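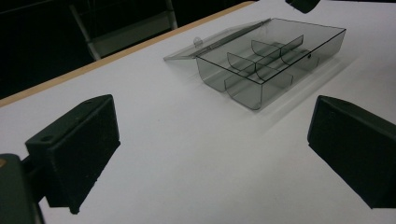 グウェンドリンに言わせると、家で作るロボットなんてものはだいたい、自分の手でやれば二秒で済むことを半年かけて機械にやらせる遊びなのだそうで、しかも言いながら私のクッキーをもう三枚食べていた。

まあ、反論はしにくい。私が作っているナストゥラは、部品箱の蓋を閉めるための腕である。ネジを拾うとか、抵抗を色で分けるとか、そういう立派な仕事はまだ先の先で、とにかく蓋を閉める。ぱたん、で終わり。その「ぱたん」のために、私は去年の10月からプレルツサイドの共同工房に通っている。

プレルツサイドは元は靴の修理屋だった建物で、いまでも雨の日には革のにおいがする。表の看板には前の店の名前がうっすら残っていて、宅配の人がときどき「靴の受け取りですか」と聞いてくる。違います、ロボットです、と答えると、みんなちょっと嫌な顔をする。

で、蓋だ。

例の仕切り箱は、透明がかった灰色のプラスチックで、蓋がぺったり台に寝るところまで開く。これがくせ者だった。寝た蓋は薄い。ほんとうに薄い。指の先を下に差し込んで起こせばいいだけなのに、差し込む隙間がない。人間だったら爪でひょいとやるでしょう。ナストゥラに爪はない。黒くて四角い指が向かい合わせについているだけで、挟むのは得意、すくうのはまるでだめ。

「爪をつけなよ」とマートルが言った。

マートル・プルイットは隣の机でいつも時計をばらしていて、こっちを見ないでものを言う。私は爪をつけた。アルミ板を切って、先を曲げて、なかなか格好よくできた。動かしたら箱ごと前へ押していって、端から落とした。床じゅうにワッシャーが散った。グウェンドリンは拾うのを手伝ってくれたけれど、拾いながらずっと笑っていた。

爪は外した。

そのあとしばらくは、もう何をやっていたのか自分でもよく覚えていない。ジェヴィエという店で安いサーボを買い込んだのはこの頃だ。店のおじさんが「これは静かだよ」と言うから信じたのに、家で電源を入れたら蚊の大群みたいな音がした。返品に行ったら、おじさんは耳に手を当てて「ほら、静かだ」と言う。負けた。そのサーボはいまも手首に入っている。おかげでうちのナストゥラは、近づいてくるのが音でわかる。

挟む力の調整にはもっと手こずった。弱いと滑る。強いと箱がみしっと鳴る。私はあの「みしっ」が大嫌いで、鳴るたびに停止ボタンに飛びついてしまい、そのせいで記録がいつも途中で終わっている。

「みしっ、の先がどうなるか、一回見たほうがいいよ」

マートルはまたこっちを見ないで言った。

「割れるよ」

「割れたら、割れる力がわかるでしょ」

理屈はそうだ。でも箱はウィットロックの形見なのだ。ウィットロックというのは前に飼っていた猫で、形見といっても、小さい頃によくこの箱の中に前足だけ入れて寝ていた、というそれだけのことなんだけれど(前足だけですよ、体は入らないんです)、だからといって割っていいことにはならない。同じような箱なら900円で売っている、とグウェンドリンは言う。知ってる。買った。二個買った。なのに試すときになると、どうしても古いほうを台に置いてしまう。

2024年2月の、とても寒い夜のことを書いておく。

工房には私とマートルしか残っていなくて、ストーブは足元しか暖めてくれなかった。私はもう蓋を起こすのをあきらめかけていて、やけになって、蓋から飛び出している丸い留め具のところをじっと見ていた。あそこだけ、出っぱっている。薄い蓋のなかで、あそこだけは挟める形をしている。

どうしていままで蓋のふちばかり見ていたんだろう! 私は座標を打ち直して、指の角度を変えて、速度を20まで落とした。100が最大の目盛りで20だから、もう見ているほうが眠くなる遅さだ。蚊の大群が、ものすごくゆっくり近づいていく。

「マートル」

「なに」

「見て」

「いま、ひげぜんまい持ってるから」

ひげぜんまいを持っている人に見てと言ってはいけない。それは私も知っている。だから一人で見た。指が留め具の両側に来て、止まって、少し考えるみたいに震えて(考えてはいない、あれは電源が弱いのだ)、それから挟んだ。みしっ、とは鳴らなかった。手首が上がった。蓋がついてきた。

蓋はまっすぐ立ったところで、ぴたりと止まった。

そこから先のプログラムを、私は書いていなかったのだ。起こせたためしがないんだから、閉めるほうなんて書くわけがない。腕は蓋をつまんだまま立っていて、私も立っていて、ストーブだけがちりちり言っていた。離したら倒れる。どっちに倒れるかはわからない。パソコンは机の向こう側で、手を伸ばしても届かない。私は非常停止に指をかけたまま、たぶん相当な時間そうしていたと思う。

「閉めないの」

振り向くと、マートルがピンセットを置いてこっちを見ていた。顔を正面から見たのは久しぶりで、左右の眉の高さがちがうことに初めて気がついた。

「続き、書いてない」

「ふうん。じゃあ今日はここまでだね」

マートルはコートを着て、私のマグカップを流しに持っていき、自分のといっしょに洗った。それから戻ってきて、立ったままの蓋を人さし指でちょんと押した。

「あ、だめ」

間に合わなかった。ナストゥラは律儀に留め具を握っていたので、蓋は倒れず、少ししなって元に戻った。マートルはそれをもう一回やった。三回目は私がやった。

翌朝グウェンドリンに電話して全部話したら、長いこと黙ってから、それで蓋は閉まったの、と聞く。閉まってない。まだ。でも握った。ちゃんと握ったんだよ、と私は言った。向こうでやかんが鳴り出して、ちょっと待ってて、と受話器を置く音がしたきり、なかなか戻ってこない。待っているあいだに、私は閉めるほうの一行目を書きはじめた。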